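Handheld Release Notices, version 4

This data set collects short notices on the release of handheld game consoles, console bundles and the games sold with them. Each record is one notice, typed up from a shop flyer, a mailing list post or a page in a printed catalog. Prices, release dates and contents are stored as separate fields so they can be compared across shops.

The collection was started by Nathalie Verbeke and is now kept up by Kieran Tully and Sorcha Buckley. Version 4 was released on 6 December 2019.

Contents

notices.csv — the main table, 1,810 records
bundles.csv — one row per bundle, 302 rows, linked to the main table by notice_id
shops.csv — shop names, with the short codes used elsewhere
changes.txt — list of corrections since the first version
photos/ — pictures

Fields in notices.csv

notice_id: a number, never reused. If a record is removed, its number stays empty.
shop: short code. TRK is Trako, ROD is Rodier, HAY is Hayes, FUR is Furnora.
title: the heading of the notice as printed, including spelling mistakes.
body: the full text. Line breaks are replaced by a single space.
kind: console, bundle, game or accessory.
release_date: year, month and day where the notice gives all three. Many only say "July" or "summer," and those go in release_text instead.
release_text: the date wording as printed.
price: the price before any trade-in offer. Blank if the notice doesn't give one.
price_note: anything printed next to the price, such as "while stocks last."
typed_by: initials.

Fields in bundles.csv

notice_id: matches the main table.
color: the console color in the shop's own words. "Silver," "light gray" and "platinum" have not been merged.
game_form: cartridge, download code, preinstalled or unknown.
limited: yes if the notice uses the words "limited" or "special edition," otherwise no.
extras: free text, separated by semicolons.

How the records were made

Paper notices were laid flat on the table and typed by hand. We tried text recognition on the Rodier catalogs, but the small print under the prices came out badly and fixing it took longer than typing. Mailing list posts were pasted in and then stripped of signatures and order links.

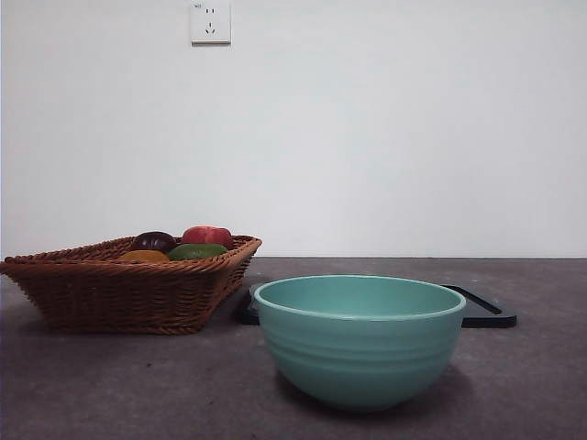
Tabletop, back wall and outlet.

Each typed record was read against its source by a second person. Diarmuid Conneely did most of this for Hayes and Furnora. Where the two readers disagreed on a word, the printed form was kept, even if it was plainly wrong. The Trako flyers often give one price on the front and another on the back. In those cases price holds the front price and price_note holds the other.

Known problems

A set of 78 records has no release date of any kind. Most are accessory notices.

The same bundle can appear several times under different titles. No attempt has been made to join these up, and counting rows in bundles.csv will not give you the number of different bundles sold.

Furnora used "preinstalled" for games that came as a code in the box. We left game_form as the shop stated it. If this matters for your work, filter on shop first.

Prices are in the currency of the notice and are not adjusted. The shops file gives the currency for each code.

A few titles contain a trademark sign that some spreadsheet programs turn into two odd characters. Open the files as UTF-8.

Changes in this version

Duplicate Hayes records from the second batch were removed — their numbers are listed in changes.txt. The column formerly called date is now split into release_date and release_text. Oisín Ó Dubhghaill corrected the color field for the Rodier bundles, where two columns had been swapped.

Use

The tables may be used and shared for any purpose, provided the version number is given. The wording of the notices belongs to the shops that wrote them. Please don't republish the body field in full on a public site.

Corrections

Send the notice_id, the field name and the corrected value to Sorcha Buckley. A scan of the source helps but isn't required. Corrections go into the next version, and the old value is kept in changes.txt.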